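Cream leather lounge, headrest mark - is the Toft conditioner worth it or snake oil?
Forum: Home and Furniture > Cleaning and Care
19 replies, showing page 1

wattlebank
We've had the Andudine three-seater for a bit over two years. Cream leather, channelled seat, adjustable headrests. There's a faint grey mark on one of the headrests and I've been told by the shop that I need their care kit, made by Toft, to "restore the finish". They want $47 for a bottle and two cloths. I'm sceptical, to put it mildly. Has anyone used it on a pale lounge and seen a difference they'd swear to?
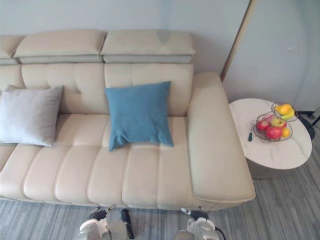 gumbootsally
Don't buy anything until you know what sort of leather you've got. Most of these big cream lounges are coated, with a layer of pigment and a clear finish over the top. Conditioner can't get through that. You're polishing paint. Put a drop of water somewhere out of sight and if it just sits there, keep your $47.

wattlebank
Did the water thing on the underside of the armrest. It sat there until I wiped it off. So coated, I gather. The bloke in the shop swore it "drinks in". Drinks in what?

kelpie_two
I'll disagree with the paint comment. I've used Toft on ours every few months since new and the seat hasn't cracked. My sister's has, same age, never touched it with anything. You can call it snake oil but I know which lounge I'd sooner have.

gumbootsally
Is your sister's the same leather? Same sun? Does she have dogs? Two lounges in two houses proves very little.

kelpie_two
Different brand, and it does get the afternoon sun. Still reckon the conditioner helped.

midden
Marks on headrests are nearly always hair product and skin oil. They build up slowly and they go grey on a light colour. Conditioner on top of that seals the muck in, in my experience. Clean first. Lukewarm water, a tiny squirt of pH neutral soap, white cloth wrung out until it's barely damp. Wipe the whole pad from seam to seam so you don't end up with a clean circle. Wait 15 minutes, look at it in daylight, then do it again if you need to.

wattlebank
Midden, could it be dye off something? We've got a teal cushion on there that sits right against the back, under where two of the headrests meet. It's a woven cover and I've no idea if it's colourfast.

midden
Rub the cushion cover with a damp white hanky. If you get blue on the hanky, move the cushion. But you said the mark is grey and it's up on the headrest, so I'd be looking at heads before cushions.

Tarquil_Bay
Everyone's going to hate this, but baby wipes. Ten years on a white leather lounge and it looks fine.

gumbootsally
Please don't. "Looks fine" until the clear coat goes tacky. I've seen it on armrests, and once it's gone sticky you're up for a recolour. I was quoted $700 for a two-seater.

Tarquil_Bay
Still waiting for mine to go tacky.

kelpie_two
And you were on at me about proof from two lounges, Sally. How many tacky armrests have you seen?

gumbootsally
Some 15, fair few of them in rentals. I used to do end of lease cleans. It's not a lab study, I'll give you that.

oldmallee
What about Kakik foam? Half the price of the Toft and you can get it at the hardware store. I used it on the channels where crumbs and dust get down between the rolls. Soft brush, bit of foam, wipe along the groove. Came up well, though I'd vacuumed first and it may be the vacuum did most of the work.

wattlebank
That's rather my suspicion about all of these products. You clean the thing properly for the first time in a year, then the bottle gets the credit.

oldmallee
Can't argue. The brush cost me four dollars and I'd replace that before I'd replace the foam.

midden
Check your warranty paperwork too. Some of the shops put in a line about using an approved care product. Whether they'd ever enforce it is another matter.

wattlebank
Found the booklet. It says "a suitable leather care product should be used regularly". Doesn't name Toft or anyone else, so the sales bloke was stretching it a bit. I'll go with soap and water on the headrest on Tuesday when I've got the house to myself, the whole pad as Midden says, and I'll do the hanky test on the teal cushion while I'm at it.

kelpie_two
Let us know. If it comes back grey by November I'll be saying I told you so.

gumbootsally
If it comes back by November, somebody's using too much hair wax.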